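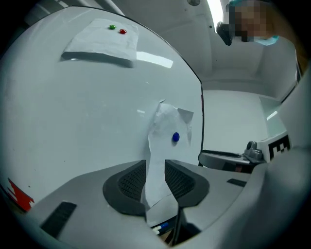
Projekte > Musik & Medien > Abschlussberichte

Unser Hip-Hop-Sampler: was ich dabei gelernt habe

Also, die Idee kam im Februar, als Sutrisno Sitompul und ich im Bus mal wieder über Rap aus kleinen Städten gestritten haben (er findet, da passiert nichts, ich finde, er hört nicht hin!). Daraus wurde dann unser Semesterprojekt: ein Sampler namens »Drustano« mit 6 Tracks von Leuten, die noch nie irgendwo veröffentlicht hatten.

Die Beats hat fast alle Sutrisno gebaut, ich war für Texte, Aufnahme und das ganze Hinterhertelefonieren zuständig. Zwei MCs aus Dremwood kamen mit fertigen Strophen an, das war super — beim Rest haben wir ewig an den Hooks gesessen. Mein Liebling ist »Wombridge«, da wechselt der Beat mitten in der zweiten Strophe, und beim Mischen hat mich genau das fünf Abende gekostet.

Am 4. Dez. 2021 war Release im Jugendclub Damgaard, mit 40 Leuten im Raum. Der Ton war am Anfang viel zu dumpf, das würde ich nächstes Mal vorher richtig checken. Die Instrumentals wollen wir noch einzeln hochladen, Sutrisno sitzt gerade am Mastering.

12 Kommentare | 31 Mal geteilt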